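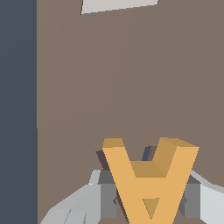 Dinesh Singhal asked whether we should be touching the grip settings at all before the new finger pads are entered in the Skelov model, as the old numbers were tuned for a narrower pad. Agreed that pad width goes in first. Aarti Bhatia to send him the drawing.

Minutes, simulated cell setup, Bilton, 12/10/2019

1. Grip settings
Aarti went through the letter pieces, and there was real excitement about these. The A is a lovely test for a two-finger gripper – slanted legs, a crossbar, and very little that is parallel. She has now logged 982 simulated picks with the current settings. Closing force stays at 16 newtons until the pad width is corrected, then she will rerun the set.

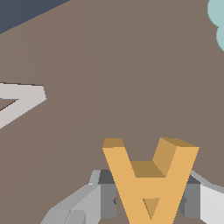 Dinesh wants the closing speed dropped for the first 250 picks of the rerun, then put back to normal so the two can be compared. Agreed. Everyone keen to see the plots!

2. Wrist camera
The camera offset in the model is still the one from the Joshi bracket. Dinesh has measured the new bracket and will update the file. Old file to be kept under its own name this time.

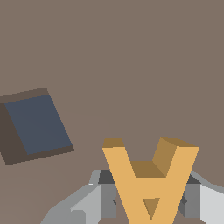 Calibration is to be repeated after any change to the fingers or the bracket, and the result written in the setup log with initials. Aarti showed her short script for this, which does the whole check in one go. Very well received – she will share it.

3. Upkeep on the real cell
Finger screws to be checked every 600 cycles. Niretti have quoted for spare pads. Dinesh to order two sets.

Actions
Aarti: pad drawing, rerun, share script
Dinesh: bracket offset, spare pads

Next meeting once the rerun is finished.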